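Sullmont 2638 Wool-Fill Duvet Insert

Item no. 2638
Maker: Sullmont
Sold by: Angelovski Bedding Supply
Status: In stock, ships from the Lurusdale warehouse

Overview

The 2638 is a mid-weight duvet insert with a washed wool fill and a cotton cover. It is made for year-round use in bedrooms kept between 60 and 70 degrees Fahrenheit. The fill is carded into a continuous batt and quilted through both faces of the cover, so it does not migrate to the corners the way loose fill does. The insert is sold without a duvet cover.

Wool takes up moisture from the air and gives it off again slowly. In practice the 2638 feels less warm at first contact than a down insert of the same thickness and holds a more even temperature through the night. Customers who want a high, puffy look on the bed should order a down model. The 2638 lies fairly flat and will lie flatter after the first year.

Specifications

Cover: 100% cotton, plain weave, undyed
Fill: 100% wool, washed, not bleached
Quilting: open diamond, 8 in. spacing
Edge: double-stitched, corded
Corner loops: 4, cotton tape, plus 4 at mid-edge on King
Sizes:
Twin, 68 x 88 in.
Full/Queen, 88 x 92 in.
King, 106 x 96 in.
Finished dimensions may vary by up to 1 in. in each direction.

Packed in a cotton bag with a drawstring. The bag can be kept for storage. Do not store the insert in a sealed plastic bag or under vacuum.

Fitting a cover

The insert should be the same size as the cover or up to 2 in. larger. An insert smaller than its cover will shift, and the corner ties will carry the full weight of the fill. Covers with ties in the corners only will work with Twin and Full/Queen. For King, use a cover with mid-edge ties.

Turn the cover inside out and lay it flat with the opening at the foot of the bed. Lay the insert on top and tie all the loops with a single bow. Reach in through the opening, take hold of the two far corners through the cloth, and turn the cover right side out over the insert. Shake from the foot end, then close the buttons or zipper.

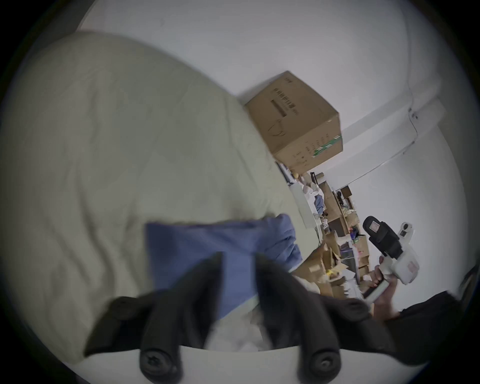 Cream bedding with folded blue fabric.

Gutero percale covers fit all three sizes without adjustment. They are listed separately under Covers and are available in white, sand, and medium blue. Thread color matches the cloth. Gutero covers bought before April have ties at the corners only.

Care

Air the insert outdoors or by an open window every few weeks, out of direct sun. Most surface soil can be removed with a damp cloth and a small amount of wool soap. Blot the area and let it dry flat before putting the cover back on.

Do not machine wash. Agitation will felt the fill, and the change cannot be reversed. Do not tumble dry, even on an air setting. If a full cleaning is needed, use a dry cleaner that accepts wool-filled bedding, and air the insert for 48 hours afterward.

A faint wool smell is normal when the bag is first opened. It fades with airing.

Prices

Twin: $162
Full/Queen: $214
King: $258
Replacement storage bag: $22

Shipping is charged by weight. The King ships as an oversize parcel.

Returns and warranty

Unused inserts may be returned within 30 days in the original bag. For hygiene reasons, inserts with the seam tag removed cannot be taken back unless faulty. Stitching and corner loops are covered for three years. Flattening of the fill, felting from washing, and moth damage are not covered.

Questions from customers

Can it be used on an adjustable bed?
Yes. Order the same size as the mattress. For a split King, order two Twins.

Is the fill treated against moths?
No. Use cedar blocks in the storage area and check the seams before the insert goes back on the bed.

Can two inserts be tied together for winter?
Yes, loop to loop, if they are the same size. The cover will need to be one size deeper, and the combined weight is too much for snap closures.

Does the quilting let cold through at the stitch lines?
Slightly. The stitch lines are thinner than the rest of the insert. A cover in a close weave reduces this.

Related items

Sullmont wool mattress pad
Gutero percale duvet cover
Cotton tie tape, by the yard

Product data checked by Senad Mladenović, Jul 24, 2019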